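**Re: Guest house carpets, wool or polyprop?**

**pivberg_jy** wrote:
We have 212 square metres to re-carpet before October. The wool quote comes in at 50 a metre fitted. Polypropylene is less than half that. Anyone regretted going cheap?

**Tutari** wrote:
Yes. We put polyprop in six rooms and it flattened by the beds inside two years. Go 80/20 wool.

**skukilus** wrote:
Disagree. Guests spill things. Ours takes diluted bleach and looks the same as the day it went down. Wool would have been binned after the first red wine. The money is better spent on underlay.

**Tutari** wrote:
Bleach on the pile, fine, but you can't bleach a flat patch. What did you pay for underlay?

**skukilus** wrote:
892 for the whole top floor, 11mm. Fitter wanted 800 for the 9mm so it was an easy choice.

**Zihan Liang** wrote:
Colour matters more than fibre in my view. We went beige throughout, against advice, and I'd do it again. Dark carpet shows every bit of lint and you end up hoovering twice.
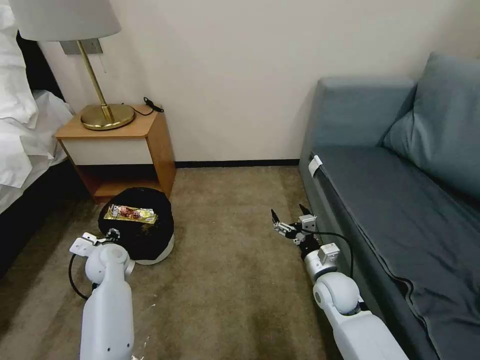

Cream walls go with it and you can touch those up from one tub. The only thing I'd change is the doorways, where a darker threshold strip would help.

**skukilus** wrote:
Beige in a guest house is asking for trouble. What about the stairs?

**Zihan Liang** wrote:
Stairs are a brown fleck. I meant the bedrooms.

**pivberg_jy** wrote:
Thanks all. Leaning towards wool in the bedrooms and polyprop on the landing. Has anyone used Qian for fitting? They can start in a fortnight but want half up front.

**Tutari** wrote:
Not used them. Half is steep, I'd offer a quarter.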